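Changes to parcel collection at Jernatcombe

Residents' Newsletter, October 3, 2023
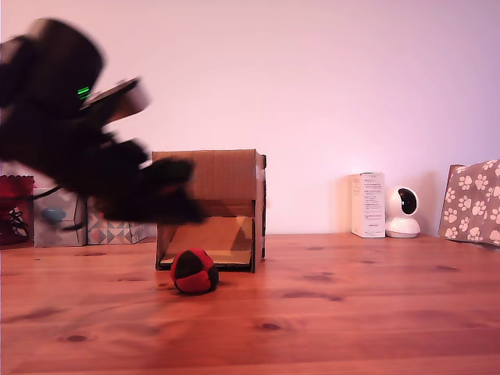 A cardboard box standing upright on a table.

Residents are advised that new arrangements for the receipt and collection of parcels will apply at the Jernatcombe front office for the remainder of October. The arrangements were approved following a review of storage at the Tindus and Kioko buildings, where the volume of deliveries now exceeds the space available.

Parcels will be held for seven days from the date of the collection notice. Items not collected within that period will be returned to the sender, and the office is unable to grant extensions by telephone. Residents who expect to be away should nominate another adult in writing, using the form available at the counter.

The 40 lockers in the Kioko foyer remain in service for small items. Larger parcels – including any over one metre in length – must be collected from the office in person, with photo identification.

Flattened cardboard may be left in the recycling enclosure behind the Tindus car park. Boxes should be emptied of foam and plastic wrap before they are placed in the bins. Cartons left in stairwells obstruct the fire exits and will be removed.

Noura Aoun, Residential Services Manager, will receive written comments on the arrangements until the end of the month. Enquiries about missing or damaged deliveries should be directed to Kipchumba Mosoti at the front office.

This site uses cookies to improve your browsing experience. By continuing to use this site, you agree to our use of cookies. Accept | Manage preferences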